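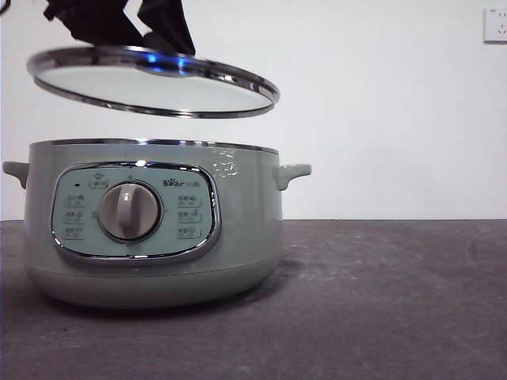

July 1, 2022 – beans, carried on from the page before

I promised Catinca I would write this up properly while it was fresh, so please forgive the length, and forgive the crossings-out in the paper copy too (the pen was leaking again and I had a sleeve in it before I noticed).

We are still on the old question of whether the soak wants salt in it. Last time, back in May, we did the Barbu beans in plain tap water and they came out with split jackets and a chalky bit in the middle, and Traian was very kind about them and ate two helpings, but they were not beans I'd want to serve to anyone. So this time I weighed out 166 g of Barbu, dry, picked over on the tray by the window, and put them in 794 g of water with 4 g of fine salt stirred in until I couldn't feel it on the bottom with the spoon. Lid on, cool larder, overnight. A second bowl went beside it, the same in every way but with no salt. Both were labelled with masking tape, and the tape came off one of them in the night, but luckily I had also put a saucer under the salted one.

By morning both lots had plumped up beautifully. The salted ones were smoother to the eye, I thought, with less of that puckering you get along the back of the bean when the skin has taken up water faster than the inside. The plain ones had puckered and then mostly filled out again, though a few had stayed wrinkled, and those were the ones I kept an eye on later. I tipped both soaks away, rinsed, and started each lot in fresh cold water with a bay leaf. No salt in the cooking water this time round, so that we are only changing the one thing.
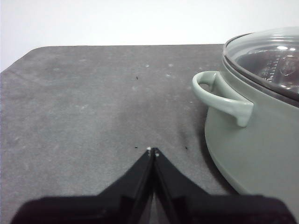
The other matter is age. Rezaul reminded me that the Hovholm sack has been open far longer than the Barbu, and old beans will sulk however nicely you treat them, so I've stopped comparing the two sorts with each other. It was muddling us all. From here on each sort is only compared with itself, and I'd be grateful if anybody opening a new sack would write the month on the neck of it in the thick marker, big enough to read without one's glasses.

Cooking went gently. I brought each lot up to a boil, let it roll for ten minutes, skimmed it, then turned it right down until there was only a lazy bubble at one side. Salted soak: soft through after almost two hours, skins whole apart from a handful, and a lovely creamy middle when pressed against the roof of the mouth. Plain soak: still a little grainy at that point, so I gave them longer, and by the time the middles were right a good many of the skins had floated off. The broth from the plain lot was thicker and cloudier, which some people would prefer in a soup, and I must say I rather liked it on toast. 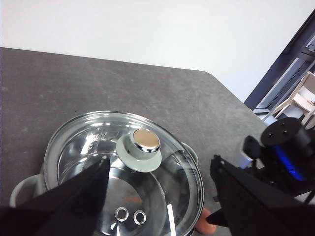

Veronica isn't convinced it was the salt at all. She would like to see the pair done again with the bowls swapped over on the larder shelf, as the back of that shelf is a good deal colder, and she says a colder soak is a slower one whatever you put in it. I had them side by side but one was certainly nearer the wall, so she has a fair point and I've put it down for the next go. Marius would also like one lot soaked only from breakfast to teatime, to see if we can spare people the night before. 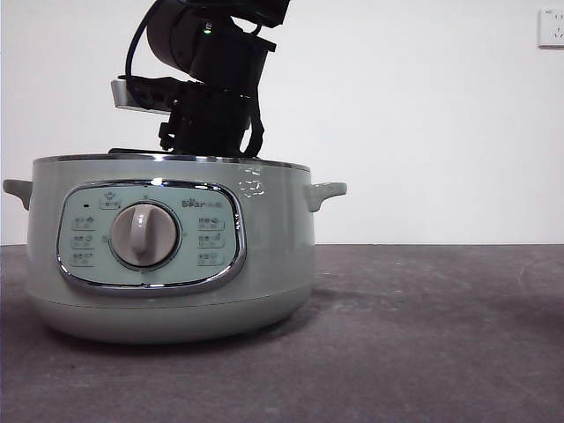 Do the salted beans need a rinse before they go in the pot? One quick rinse in a sieve is plenty, and then taste the broth at the end before adding any more salt.

Leftovers are in the fridge at Ukton, second shelf, in the tub with the blue tape. Please finish the plain ones first. Still to buy: bay leaves, masking tape that sticks, and another bag of fine salt.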